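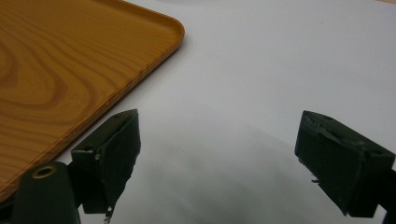 ok thread on the thing we've been running since January. short version, we throw out less hand-held demo data now and the policy got better. details below, typing between runs so bear with me

Setup: you hold the gripper, you do the task with your own arm, wrist camera records. No robot in the room. Later a robot arm with the same fingers tries to copy it. Plenty of groups do this, not our idea

Task is boring on purpose. Tray on a white table, pick up the tray by the rim, set it down on a mark. One tray, fake swirly grain all over the flat part. Hard for a dumb reason: the rim is thin and shiny and the policy loves to close early

Old recipe was collect 100 demos, train, cry. Arm would come in, fingers open, stop a little short of the rim, close on air. Over and over

Romana Michalík had a look at the failures and said the demos start too late. We all grab the gripper, line it up nicely, THEN hit record. So the policy never sees a bad starting view. It has no clue what to do when the tray is way off in a corner and one finger is nearly over the edge of it

So the method, such as it is. Hit record first, with the fingers wide open and the tray somewhere awkward in view. Off to one side, rotated, half out of sight, whatever. Then recover and do the pick. We call these "bad starts". Code name in the repo is Jurano, don't ask, it stuck

We did not add demos. Same 100 total. Just swapped part of the clean ones for bad starts and retrained from scratch each time

Result on the real arm, 9 tries per policy, tray placed by someone who did not train it:
all clean demos: 4 of 9
with bad starts mixed in: all 9

Yes 9 tries is tiny. Yes I know. Bigger run is next, this is a thread not a paper

What changed in the behavior is more fun than the number imo. The old policy would commit. New one drifts sideways first, gets the rim between the fingers, then closes. Nobody scripted that, it's in the demos becuase that's what your hand does

Things that did NOT help:
- cropping the image so the fingers are out of it. much worse. the model seems to use the fingers as a ruler
- random color changes on the tray. no difference
- slower demos. just slower

Stuff I want to check before I believe my own thread. Pads. The foam on ours is scruffy, the edges are fraying, little strands hanging off the left one. That's all in the wrist view. If I put fresh pads on, does the policy still know where its fingertips are? No idea. Haven't dared

Also shadows. White table so the gripper shadow is big and soft between the fingers, and I have a hunch the policy reads height from it. Plan: move the lamp, run the same 9 placements, see what breaks

Someone asked how you choose a bad start. We don't have a rule. Hubáček (our label script) just tags where the tray sits in the first image and complains if too many land in the same spot. Then you go do a diffrent one. Takes 5 minutes to learn

Also asked: does it carry over to other objects. Tried a mug once, looked ok, once is not data

If you collect this way, cheapest thing you can try tomorrow is hit record before you line up. Costs nothing. Would love to hear if it does zero for you too, esp if your table isn't white

Code when I've cleaned out the hardcoded paths. back to the lamp thing, arm's free til 4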